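Menos vajilla, o eso dicen

Llevo desde febrero leyendo que la solución a mi cocina es tener menos cosas. Menos platos, menos tazas, menos tablas. La última en repetirlo ha sido una guía de Pollby, once páginas en pdf que te mandan gratis si les das el correo (se lo di, y ahora me escriben cada jueves). La tesis es que con un plato y una taza por persona se come igual y se friega la mitad. No dicen con qué cuentas llegan a la mitad.

Mi armario es un desastre, eso lo concedo. Tengo platos de tres mudanzas, dos juegos incompletos y una sopera que no ha visto sopa en su vida. Chidubem Ezeani, con quien compartí piso cuatro años y que sigue opinando sobre mis armarios, hizo la criba en su casa y quedó encantado. Me mandó un mensaje larguísimo sobre la paz de abrir una puerta y que no se te caiga nada encima. Yo le contesté preguntando qué hace cuando van a cenar cinco. Tardó en responder. «Pizza», puso al final.

Así que me puse a mirar el asunto con la desconfianza que me sale para estas cosas. La guía propone empezar por lo mínimo: un plato, una taza, una superficie despejada, y vivir así unos días antes de decidir qué vuelve al armario. Se supone que los colores suaves ayudan. A qué ayudan no lo explica, pero todo lo que venden las tiendas que enlaza Pollby es suave, mira tú: verde agua, lavanda, crema, ese gris que cambia de nombre cada temporada. 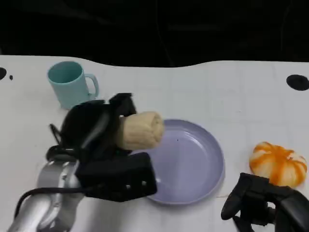

Taza verde agua y plato lavanda sobre la mesa blanca.

Reconozco que queda bien. El lavanda y el verde agua se llevan mejor de lo que yo habría apostado, y sobre blanco no hay nada que les haga la competencia. También es verdad que casi cualquier cosa queda bien sobre una mesa blanca y sin migas. Ponme a mí la sopera ahí y parece de museo.

Mi primera objeción es el plástico. La taza es de plástico, y yo el café lo quiero en loza. Ya sé que el plástico pesa menos y que si se cae no hay que sacar la escoba, me lo han dicho ya dos personas distintas. Pero hay un gusto en apoyar una taza que pesa, y nadie me va a convencer de que eso es manía mía. Para el agua de la noche, vale. Para el desayuno, no.

El plato me genera menos resistencia. Es poco hondo, con el borde levantado, y esa forma sí la defiendo: la salsa no se escapa y puedes empujar los guisantes contra el borde sin perseguirlos. En casa tengo unos completamente planos, comprados en un arrebato, muy elegantes, en los que no se puede comer nada que tenga caldo. Si hiciera la criba, esos irían los primeros. Los tengo desde hace años y los he usado para poner debajo de macetas.

Lo que me cuesta tragarme es la cuenta del fregado. El problema de mi fregadero nunca ha sido el número de platos, son las cazuelas. Una persona que cocina lentejas ensucia una olla, una sartén para el sofrito, la tabla, el cuchillo, el colador y, al final del todo, un plato. Quitarme platos del armario no toca nada de lo anterior. Y si solo tengo uno y está sucio, tendré que lavarlo con hambre, que es el peor momento para hacer cualquier cosa. La guía llama a eso «crear el hábito».

Luego está el capítulo de la mesa. Pollby dedica dos páginas enteras a lo que ellos llaman el detalle de temporada, y ahí es donde perdí del todo la fe. Después de pedirme que me deshaga de la mitad de lo que tengo, me sugieren comprar una calabacita decorativa. Drillunach, que es la tienda que más enlazan, tiene una sección entera de eso. ¿No íbamos a tener menos cosas? Se lo comenté a Chidubem y me dijo que la decoración no cuenta porque no se friega. Es una lógica que no sé rebatir, pero tampoco me gusta. 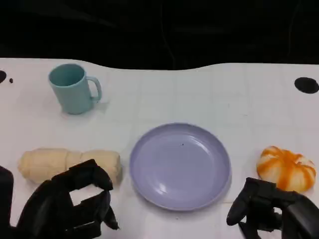 Con las calabazas de adorno me pasa una cosa, y es que me hacen gracia en casa ajena. Las de rayas naranjas sobre blanco son más alegres que las naranjas enteras, y a una mesa tan pálida le viene bien algo que chille un poco. Hasta ahí llego. Pero el adorno de temporada tiene un ciclo que conozco: sale en otoño, se queda hasta Navidad por pereza, pasa a una estantería y en abril lo estás apartando para quitar el polvo. Al segundo año ya no lo encuentras y compras otro.

Con el pan no discuto, que conste. Pan en la mesa, siempre. Mi abuela lo dejaba directamente sobre el mantel y nos habría mirado raro si le hubiéramos hablado de paneras.

Hice una prueba a mi manera, sin tirar nada. Metí toda la vajilla sobrante en dos cajas, las dejé en el pasillo y me quedé con un plato, un cuenco y una taza (de loza). El primer día, bien. El segundo también, aunque me comí una tostada encima de una servilleta por no lavar. El tercero vino mi hermana a merendar sin avisar y abrí la primera caja. Ya no la volví a cerrar.

De la segunda no he sacado nada todavía, y puede que eso le dé a Pollby un poco de razón. Ahí siguen la sopera, seis platillos sin taza y los platos planos, menos los dos que tienen maceta encima. El sábado preguntaré en el mercadillo de abajo si los quieren. La sopera me la quedo.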